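Home News Visit Hours Contact

FOR IMMEDIATE RELEASE
16/07/2018

Temari is moving three doors down, and we're taking the whole store with us

Hi everyone, Aníbal Frade here, owner of Temari. I was told a press release should be written as if I were somebody else, but I've never been any good at that, so you're getting it straight from me. We signed the lease on the old Bendoretti shoe store! The new Temari opens in October, and the current store stays open right up to the week before.

If you've ever tried to get a stroller past the rice, you know why. We have 432 square feet at the moment, and a good part of that is the walk-in cooler (which hums, and which I will not miss). The Bendoretti space has a real back room, a loading door on the alley and big front windows that have been papered over for as long as I've had my shop. I peeled a corner of the paper back the day I got the keys and just stood there grinning like a fool.

So what changes? Mostly elbow room. The noodles get their own aisle, the frozen dumplings get two more doors, and the cold drinks finally move out from behind the register so you can reach them yourselves. I mean the barley teas, the plum sodas, the sweet yellow pear drinks with the green label that my niece goes through by the armload, all of it.

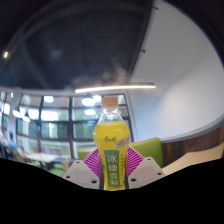

Please don't let it turn into a supermarket, one customer wrote on the card we left by the register, and keep the handwritten signs, even the ones with the spelling mistakes. I read that one out loud to the staff. The signs are staying. The mistakes are mine, so I guess they're staying too.

The cards have been a great help, by the way. We asked what you wanted more of, and fresh herbs came up over and over. We're adding a proper herb case with Thai basil, perilla and garlic chives, and it'll be filled every morning before we open. Plenty of you also asked for smaller bags of rice, which I should have thought of years ago. If you live alone on the fourth floor you don't need the 18-pound sack! We'll have both.

The building work is being done by Melnychuk, the same outfit that redid the library steps, and they started on the floors last week. There's old maple under the carpet. We had budgeted for tile, so the money we save there is going into better lighting and a bench by the window, where you can sit down with a bun and a cold bottle of something and wait for the bus.

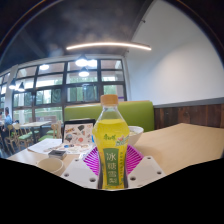

Getting there, parking and the bus

Our new address is 88 Skistis Street, same side as the post office. The bus stop doesn't move. Parking behind the building is shared with the dentist, so please leave the two spots by the ramp open. Deliveries will come in through the alley, and I know the neighbors upstairs will be happy to hear that the truck won't be idling out front at six in the morning anymore.

Opening weekend

We're still working out the details, but there will be dumplings, and we've printed 3000 coupons good for a free drink with any lunch. Pick one up at the current store from September on. Gift cards and punch cards you already have will work at the new register, half-punched ones included.

Reporters are welcome to stop by during the work. Wear shoes you don't love, and call ahead so I can find you a hard hat.

Press contact: Aníbal Frade, Temari, 88 Skistis Street
© 2018 Temari. All rights reserved. Back to top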